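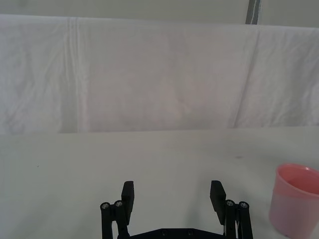 Ollska
Evening all. I've been asked to help with the linen for my niece's wedding in November and I've got myself in a bit of a muddle over whether to wash it all at home or send it out. There are 40 napkins, a good pile of tablecloths and one very big plain white sheet of cloth for behind the cake. That last one still has long fold lines running down it, and smaller wrinkles out towards the sides, so it's fairly typical of what I'm up against. I do love ironing with the radio on, but I'm not sure I love it that much! What would you do?

Clusura
Oh, lovely job to have. Wash at home every time. Take things off the line while they're still a touch damp, roll them up in a towel and iron them after your tea. I did my sister's lot over 6 evenings and quite enjoyed it.

Tilener
Sorry, I can't agree with Clusura on this one. Napkins at home, yes, but big cloths are a misery on an ordinary board – you get one end flat and the other end is on the floor picking up dog hair. I'd pay for those.

Clusura
Fair point about the dog hair, although a blanket over the dining table sorts that out. Laundries put far too much starch in for my liking.

Tilener
You can ask them not to, you know! Mine came back beautifully soft.

Ollska
Thank you both, you are kind. I think I'll do the napkins myself and ring round for prices on the rest. Does anybody hang theirs up afterwards, or do you fold them again?

Clusura
Roll them round a cardboard tube, the sort carpet shops throw out.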